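Friday, late

I am still buzzing and it's nearly midnight, so this is going in the diary now, before I lose half of it. We rode the Makstead crossing today! All of it, both sides, with the new lights working and the curb ramps finished, and I had to stop on the far side and just stand there holding the handlebars for a minute, grinning at traffic.

Back to the start, because I went to bed too tired on the other nights and this week has gone by without a word on paper.

The crossing is where the Haugland road comes down off the hill and meets the old bus route. For as long as I've lived on this side of town it has been the place where you wait, and wait, and then run. Drivers come down that hill carrying far too much speed and the bend hides them until very late. When I first joined the street safety group, 5 years ago, it was the first thing anyone brought up at my first meeting, and I remember thinking it would be sorted by summer. Ha.

What finally moved it was the walking count. We stood out there in the drizzle for a whole morning with clipboards and tallied everyone who crossed on foot between breakfast and lunch. 107 people. I had that number written on my hand by the end because my paper had gone to mush. Until then the road department had been working from a vehicle count only, and of course if you only count cars then a road looks like it is for cars. Seeing that one figure sitting at the top of the page changed the tone of the meeting completely. People leaned forward. Somebody asked to see the sheets!

So, today. I got there early with a flask of coffee and the crew from Jostosell were already packing up their cones. They put in the signal heads and the push buttons, and I have to say they've done it beautifully. The button is low enough for a child or someone in a wheelchair, and there's a little cone underneath that spins when it's safe to go, for people who can't see the light. I'd read about those but never put my fingers on one. I must have pressed that button more than any grown adult should. One of the crew let me ask all my questions, how long the green lasts, what happens if you're slow, whether it holds for you if you're still in the road. It does hold! There's a sensor on the pole that watches the stripes and stretches the time. I asked him to explain that twice.

The waiting time is 8 seconds from button to red light for the cars when it's quiet. I can't get over that. There's a crossing by the big supermarket where I've stood long enough to read an entire letter from the bank, and here you hardly get your glove back on.

And they kept the island in the middle. I argued for that island at every single meeting and I was sure it would be dropped to save a few weeks. It's wide enough for a cargo bike now, so you can wait there without your back wheel hanging out in the lane. I tried it with the trailer on and it fit, though only just, and I had to shuffle a bit.

The school run was the real test. I stayed on through that and it was lovely, noisy and all over the place, with kids fighting over who got to push the button. A couple of scooters came flying up to the curb and stopped dead when they saw the red figure. The cars stopped too, mostly well back from the line. One van crept over it and got a very hard stare from a grandmother with a stroller. I'd have hired her on the spot.

I don't want to write as if the whole job is done. The speed on the hill is still too high above the bend, and I could hear it even when I couldn't see it, that rising whine and then the brakes. The speed cushions are supposed to come in the second stage and there's no date for the second stage. I also noticed that the drain on the near side sits right where a bike wants to go, with the slots running the same way as your tire. I've written that down to send in on Monday morning, first thing, with a sketch. Those slots need to be turned. It's a small job and somebody will come off there otherwise.

After that I pedaled over to Brutcombe to see how they'd handled the same kind of hill, which I've been meaning to do since winter. They went a different way, narrowing the lane with planters and painting the edge, no signal at all. It's pretty and people do slow down, I'll give them that. But I stood there for a good while and saw an older man hesitate, go, and come back again, and I thought, no, on our road he needs his light. Still, the planters gave me ideas for the stretch above the bend. If the lane felt tighter up there, drivers might already be easing off before they ever saw the crossing. Has anybody suggested doing both? I'm going to suggest doing both.

The ride home was all headwind and I didn't care one bit. I went the long way so I could use the crossing again. Pressed the button, counted under my breath, off I went.

Dinner was toast. I spread the Haugland plans out on the floor and marked up where planters could go without blocking the farm gate or the bus stop, and there are 2 spots that look really promising, one just past the gate and one by the old milestone. I need to check the width at the second with a proper tape. The plan says one thing and my eyes say another, and the plan was drawn before they moved the fence.

I should also write down, while it's fresh, how different the noise was. Usually at that corner you get one long roar all afternoon. With the light changing there are gaps in it, proper gaps, and in one of them I heard a blackbird going in the hedge behind the shelter. Years I've been standing at that corner and I had never heard a bird there.

Things for the weekend: find the tape, pump up the trailer tires, write the drain letter so it's ready to send, ask about borrowing a speed gun for the hill again. The last set of readings is from before the repaving and I want new ones while the evenings are still light. And sleep, at some point. I can hear the rain starting, so the paint on those stripes is about to get its first proper wetting, and I'm half tempted to go back in the morning to see how they show up on a soaked road under the lamps.
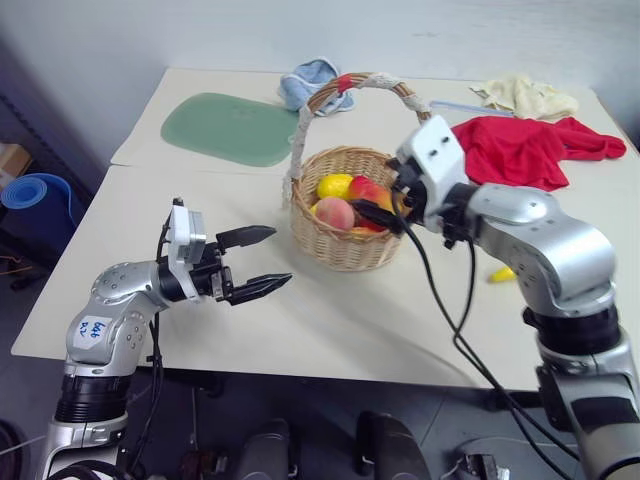 If I do go, it'll have to be early, before the Saturday traffic builds up on the hill, and I'll take the tape along and measure the milestone spot while I'm there.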